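27 December 2018

Media freedom index, replication attempt, notebook entry

Second pass at the Zaltham press freedom ranking. I still don't trust the jump. They have the country climbing on the strength of a questionnaire, and the method note runs to 2 pages, one of which is mostly acknowledgments.

What I have: 3,177 response rows from the Slanina export. After dropping duplicates and rows with no country code, 3,091 left. The method note gives the first number as the sample size. So either they scored the duplicates or they wrote that line before cleaning. Neither makes me happy. 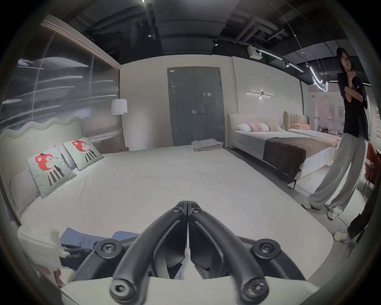 Does a better rank mean reporters there are freer than they were last year?

Not on this evidence. Rank depends on what everyone else did. If a few neighbors slip, a country can rise while its own score sits still or even gets worse. I'd want raw scores side by side for both years, and the public table gives ranks only.

Tried rebuilding the score with the weights as printed. The legal section and the ownership section come out fine. The self-censorship section doesn't match, and I can't get it to match with any rounding rule I know. Suspect the "don't know" answers were counted as zeros. Reran with them left out and got closer, still off.

Also bothered by who gets asked. Vonano did the recruiting through its own mailing list, so we're hearing from people who already open emails on press freedom. Editors at small local papers are close to missing. The Nidley regional survey had the same hole and at least said so in print.
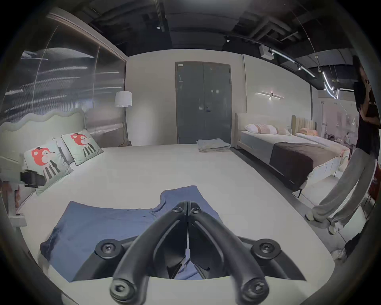 To do before anyone quotes this

- Write to Zaltham and ask how "don't know" was scored. Ask for last year's raw scores in the same message.
- Redo the self-censorship section 3 ways: zeros, dropped, midpoint. Keep all the outputs in the shared folder, including the ugly ones.
- Check whether the duplicates bunch up in one country. If they do, the rank is toast.
- Hold our summary until March. Please don't put the word "improved" in the draft title yet.

Cleaning script is saved next to the export. The column names changed between years, so read the header before you merge.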